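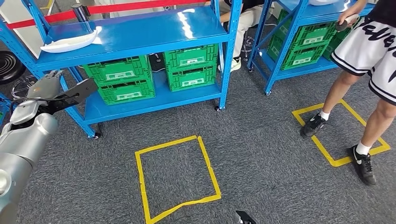

## 31 October 2025

Gearbox from the Skekovgate light car opened. Second gear pinion: two teeth chipped. Main shaft straight. Drained 80 ml of old oil, black, some grit. Kai-wen Kong thinks the casing is a later casting, from the June batch at Mestlow. Stamped 566 inside the lid, which does not settle it.

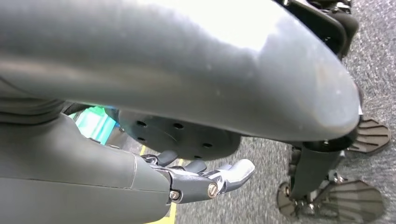
Bearings measured next. Rear one worn, front one within limits. Wing-yan Kuo to ask Wan for a price on a pair. 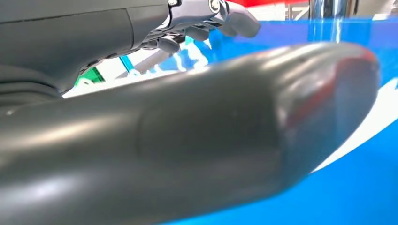
Magneto still gives a weak spark at 200 rpm. Will rewind the coil. The end cover needs a better finish too; I would like a smooth, slightly glossy dark grey, like the rounded cylinder, with no runs at the seam.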